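Session 4: Who does the second shift?

Welcome back! Last time we ended on wages, and I promised we'd get to the work that never shows up on a payslip. It's my favourite topic of the module, so bring opinions.

Key terms
Unpaid care work: cooking, cleaning, washing, looking after children, older relatives and anyone who is ill.
Second shift: the housework that waits at home after a paid working day.
Mental load: remembering, planning and noticing. Much harder to measure, and wonderful to argue about!

The Jirkcombe diaries
Tuva Sæther and Wilson Cuervo asked 82 households in Jirkcombe to keep time diaries through January. Women recorded almost 20 hours more housework a month than the men they lived with, and the gap hardly moved when both partners worked full time. Look closely at who wrote down "helping". That one word tells you so much about whose job the work was thought to be.

Compare this with Lizeth Sotelo's interviews in Mamano, where sons were taught to cook but washing and bedding stayed with daughters (read chapter 2, it's a joy). Why should one chore shift and another stay put?

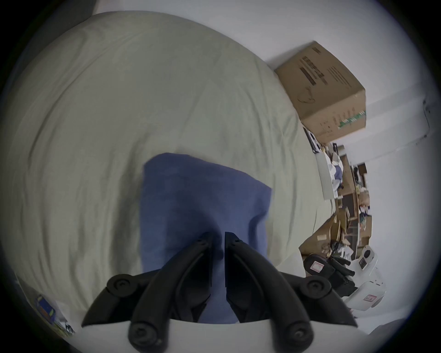
Fig. 1. Folded blue cloth on a bedsheet.

For the seminar
Keep your own diary for two days and bring it along, gaps and all. Arsen Lytvynenko will lead the discussion on paid domestic workers in Jikent, so have a question ready for him.

Essay plans go to Eusebio Henao. Final essays: 3000 words, references not included.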